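4.2 What the wrist camera gets to see

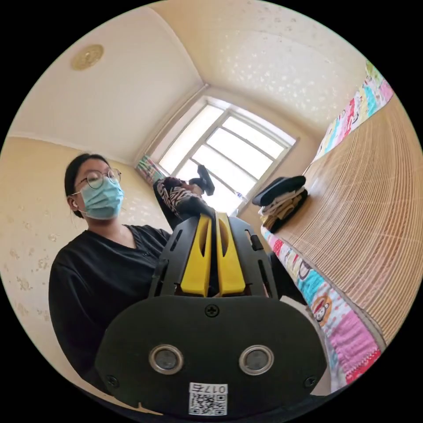
Figure 3. A view from the gripper's own camera during a bedroom session. Both fingers are in view and close together, with a person to the left and the window behind a raised arm.

When Nazanin Shahbazi and I started collecting with the hand-held gripper, we figured the hard part would be the hands. People fumble, they grab things at odd angles, they get tired. All of that happened, and Section 5 goes into it. But what ate most of our time was the camera, or more exactly, what the camera gets to look at once you leave the lab and go into the kind of room where somebody sleeps.

Figure 3 is a good place to start. Our lens is very wide, so a single view takes in the fingers, the window, the bed and a good piece of the ceiling, with black at all four corners. The wide view is great for policy learning in general (we argued this in Section 3 and still believe it!), but it comes with two headaches that I want to talk through here.

The first one is light. The window in Figure 3 is bright enough to wash out the view outside, and the small object in the hand in front of it shows up only as a dark shape. Now imagine you're a network trying to work out what that object is. You get an outline and that's it. We trained our baseline, which we call Holtley, on the plain recordings with no exposure tricks at all, and it did fine on anything lying on a bed or a table. Put the same items in front of a daylight window and it fell apart – it would reach the right general area and then close early.

Our first idea was to just throw those clips out. We tried it, and it made things worse, which annoyed me for most of a week. Sheila Mapplebeck was the one who pointed out that the backlit clips still carry good information on where the fingers are. The fingers are yellow and wedge-shaped, they sit in the same spot in every view, and they're easy to pick out even with a bright pane behind the tips. So we kept the clips and changed what we asked of them. In our second model, Groria, each view gets a weight for object appearance and a separate weight for gripper state. A washed-out view counts very little toward the first and fully toward the second.

The weights come from a small exposure score. We take a patch in front of the fingertips, compare its brightest and darkest parts, and squash the result to a number between zero and one. I tried a learned version too. It took much longer to train and gave us nothing we could measure, so the simple one stayed.

The second headache is clutter, and here I have to be a little careful about what I claim. A lived-in bedroom has a lot of pattern in it. In Figure 3 alone there's zebra print on the sleeve, patches and cartoon animals on the quilt, floral wallpaper, and a woven slat mat with lots of closely spaced strips. Fine stripes like those on the mat are a pain for feature tracking because one strip looks so much like the next, and the tracker will happily lock on one strip over and carry on as if all is well. Our pose estimates drifted the most in clips where striped things filled the lower half of the view.

We dealt with that in a pretty dull way. Tracked points on repeating texture get dropped unless at least 2 points elsewhere in the view agree with the same motion. Window muntins turned out to be really useful for this, since they're straight, high in contrast and don't go anywhere. Ceilings were a mixed bag – a plain one gives you almost nothing, but a round ornament like the gold one in Figure 3 makes a nice anchor. People, on the other hand, are masked out before tracking starts. They move, and a tracker that anchors on somebody's shoulder will tell you the room is swaying.

For the comparison in this section we used 200 held-out clips, none from a room seen in training, and we cut each one to 30 seconds so that long sessions wouldn't swamp the short ones. Of those, 32 had a window directly behind the fingertips at the moment of the grasp. That's a small set and I wouldn't hang too much on it. Still, the gap between Holtley and Groria was much wider there than on the rest, and it pointed the same way on every reshuffle of the training rooms that we tried. On the ordinary clips the two models were close enough that I'd call it a tie.

One thing we did not solve is mixed light, where the fingertips are in front of the glass but the thing being grasped is partly over the bed. The exposure score averages over both and lands in the middle, so the clip gets half a weight for appearance when part of it deserves all and part deserves none. Splitting the patch into a grid helped in the early tests, but it also made the score jumpy whenever the wrist turned quickly. Nazanin has a smoother version running now, and we report what we have from it in Section 6, next to the failure cases.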